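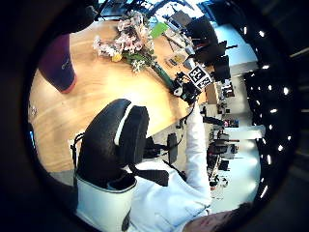
4.2 Side quests and the urge to wander

I went into this part of the study pretty sure that players skip optional quests when the map marker is far away. Well, the logs from Pultine told me otherwise! We had 19 players loose in the Burkutthorpe region for two evenings, and more than 400 side quests got picked up (I had to recheck the export). Distance hardly mattered. What did matter was whether the quest giver talked first, as the ferry keeper at Ibarra does. Figure 7 plots pickups against walking time, and you can see how flat the line stays. I left out the Jilteck mines, where a bug kept handing people the same quest over and over.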